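Ticket 1278
Subject: Cream mesh with grey braided trim not lying flat after fitting
Product line: Iler
Category: Soft goods / trim and edging
Status: Closed, workaround accepted
Priority: Normal
Opened: November

Reported by customer

We ordered a run of the cream perforated mesh with the dark grey braided cord down one edge, for use as removable covers in a reading room. The first piece has been laid out against a charcoal textured surface for checking. The braid side pulls in and the mesh next to it ripples. The plain edge looks straight enough. We followed the fitting sheet and left the piece overnight before measuring. Is this a fault in the batch, or have we done something wrong at our end? We have 13 pieces in total and do not want to fit the rest until we know.

First response, 09:40

Please confirm the following:

Finished length of the piece, measured along the plain edge.
Finished length of the same piece, measured along the braid.
Whether the piece has been washed, steamed or ironed.
How the piece was stored before it was laid out.

Measure with the piece relaxed. Do not pull the braid straight to meet the tape.

Customer reply, 11:15

Plain edge 1000 mm. The braid comes out short of that by a few millimetres, but it is hard to get the same reading twice. Not washed. Not ironed. It came folded in the carton and stayed there until we needed it. The folds are easiest to see towards the bottom.
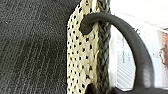
Shaohua Han
Technical Support, Soft Goods
Grarkalon

Thank you for the measurements. The plain edge is running in a fairly straight line against the grey. The mesh has gentle folds, mostly in the lower half, and the rows of holes bend and close up there. The braid follows the same curve and is a little narrower lower down than it is at the top.

A narrower braid on a short edge usually means the cord is under tension. There are two likely causes. Either the cord was fed too tightly when it was joined to the mesh, or the piece took a set while folded. The second can be corrected on site, so please rule it out first.

1. Turn the piece over and lay it on a clean, hard surface. A textured floor covering grips the mesh and stops it moving.
2. Starting at the top, ease the braid between finger and thumb in short lengths. Work towards the lower end. Do not tug from both ends at once.
3. Smooth the mesh outwards from the braid with a flat hand.
4. Lay a board over the full length and leave it for two hours. No heat.
5. Remove the board, wait ten minutes and measure both edges again.

If the difference is 3 mm or less, fit the piece as normal. If it is more, stop and send me the carton number.

Customer reply, 15:50

Done as described. Difference is now 2 mm. There is still a slight wave near the lower end but it goes when the cover is under its own fixings. We opened a second piece and had the same thing, less pronounced. Carton number is 420 in case you want it.

Support note

Carton 420 logged against the Iler batch record. No replacement raised. Customer advised to unfold the remaining pieces now and keep them flat until fitting, braid edges all on the same side. Fitting sheet does not mention storage; request sent to Ding for a line to be added under "Before you start".

Ticket closed. Reopen under the same number if any piece measures over 3 mm after step 5.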